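The rulebook that stops at the lid

Daiane Arruda keeps a ring binder on the shelf by her desk. It holds 297 numbered clauses on how a robot arm may behave near people, and she can find the speed limits without looking at the index. Ask her which clause deals with opening a chest freezer and taking out a bottle, and she shuts the binder.

"There are nine that come close," she says. "None of them mentions a lid."

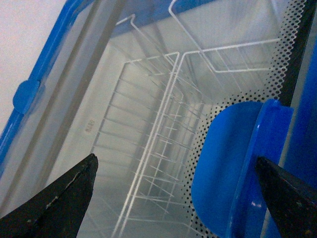 Arruda writes test procedures for Radus, which would like its arms to be trusted in shops and kitchens. The draft code she works from, known in the trade as Oltadum, was put together by people who know factories. It is good on fences and stop buttons. On glass, handles and things other people have left lying in a basket, it says the operator should "take suitable care".

Suitable to whom? I put this to Anselmo Tavares, who sat in on the drafting. He said the wording was left open so that firms could use their judgement. Perhaps. It also means a firm can mark its own homework, and several already do.

Radus at least writes its own rules down. An arm must let go of the handle before it reaches inside. It must not lift anything across the rim faster than it lowered itself in. A trial counts only after 300 goes on the same task, and a dropped item goes in the log even if it lands unharmed. 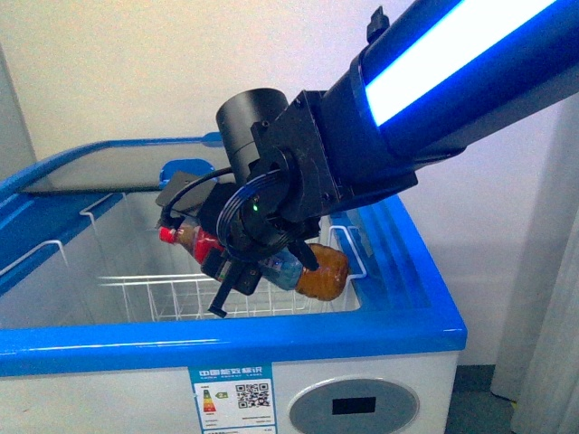
A gripper holds a red-capped plastic bottle over the open freezer.

I like the rule on dropped items. I am less sure about 300, a number Arruda admits was picked in a meeting one Tuesday. Janaína Camargo, who checks such trials for buyers, wants the lid, the basket and the goods changed partway through — otherwise, she says, you are only testing one freezer.

The next Oltadum draft is due in August. Tavares expects it to have a page on lids.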